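Stock note: 2606 is back as of March. Old part number still works at checkout, same unit.

# Vomach 2606 Low-Level Air Watch Receiver

Passive receiver for observation posts, reserve units, small military strips. Listens for aircraft transponders and puts what it hears on a plain screen. Doesn't transmit. No license paperwork on the radio side in most places, but check your own rules, we can't do it for you.

Built by Vomach, sold and serviced by Curumar out of the Makville depot. Export orders need an end-user form before we box anything. Please send it WITH the order. Half the delays we get are a missing form.

## What it does

- Picks up civil and military transponders that are switched on
- Logs up to 1000 tracks, then writes over the oldest
- Alarm line you draw yourself - border, ridge, exercise boundary, whatever
- Buzzer plus a dry contact for a siren or a field phone ringer
- Track log exports as plain text with time stamps

What it doesn't do: see an aircraft with its transponder off. Not a radar. We say this on every page and still get the emails. If someone crosses your line dark, you need eyes, ears or a real radar, and the 2606 will sit there quiet.

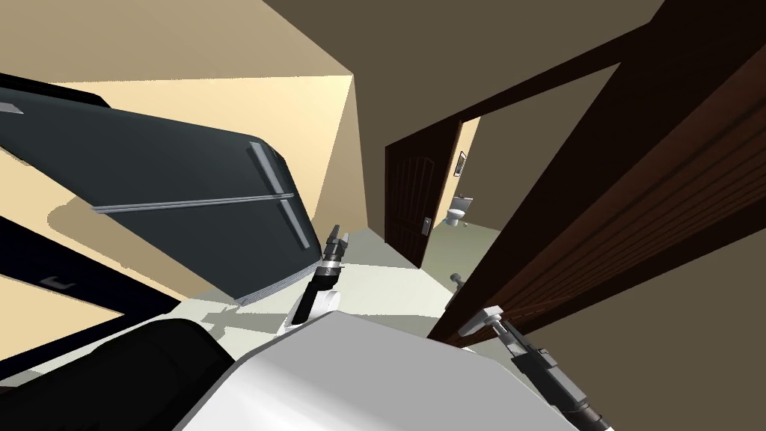

We had two posts arguing for months over which side of the line a helicopter was on, writes one buyer, and the log settled it in ten minutes, but please make the buzzer louder. Noted. Current batch has the louder buzzer. Older units can be swapped at the depot, one screw, no charge if you send the serial.

## Range

Depends on where you put the antenna. Up high with a clear view, 183 miles is the best we logged in our own checks, against an airliner at cruise. Down in a valley it can be a small part of that. Low flyers behind a ridge won't show until they clear it. Two receivers on two hills beat one receiver with a fancy antenna, every time.

The alarm line has a buffer you can set on either side. Leave some. Reported positions drift a bit and a plane running along a boundary will set it off over and over if the buffer is zero.
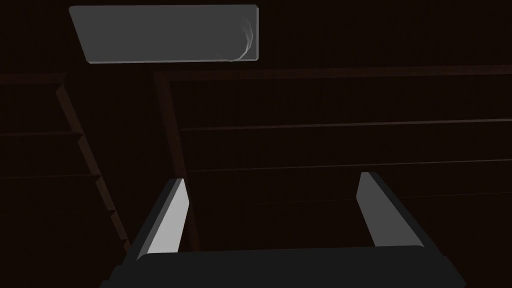 *Gray panel, dark wood behind it.*

## Specs

| Item | Value |
|---|---|
| Weight, cased | 9 lb |
| Track memory | 1000 |
| Power | vehicle socket, or wall adapter (in box) |
| Antenna | whip in box, mast antenna extra |
| Clock | satellite, with manual backup |
| Display | monochrome, dimmer for night use |

Cold use: screen gets slow, receiver keeps going. Keep the battery pack inside your coat or inside the shelter. Mast antenna is fine with ice on it but knock it off when you can.

## In the box

Receiver, whip antenna, wall adapter, vehicle lead, quick card, hard case. Printed manual is seperate now, ask and we'll throw one in. Siren not included.

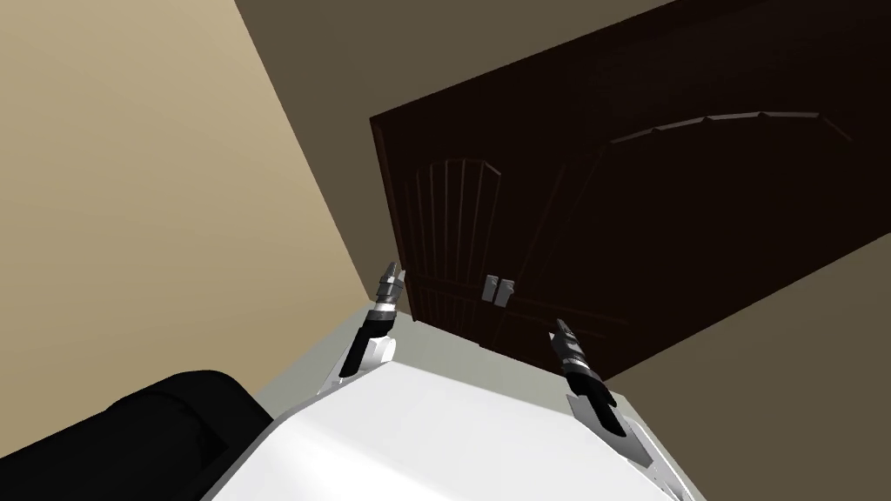

Does it take the Vakulenko mast, or do I need the adapter ring? a customer asked under the old listing. Needs the ring. Thread is different on the Vakulenko and forcing it will strip the socket - we've fixed a few. Ring is on the accessories page, cheap. Masts bought from us as a set already have it fitted.

Also asked a lot: can several posts share one picture. Yes, over a wired link, with the linking kit. Wireless linking isn't offered and isn't planned. Customers wanted a box that stays silent and we're keeping it that way.

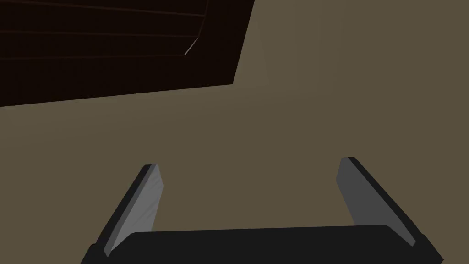 The linking kit comes with one cable reel and two end plugs. Set one reciever as the lead and the rest follow its clock, so the time stamps line up when somebody asks later who saw what and when. Do that step first, before drawing lines. Changing the lead unit afterward wipes the lines on the others.

## Ordering and service

Unit orders by form only, no cards. Quote good until the end of the month it's written. Returns go to Makville, in the hard case, log exported first. We clear the memory on the bench and can't get it back for you.

Phones open 8 a.m., closed at 4.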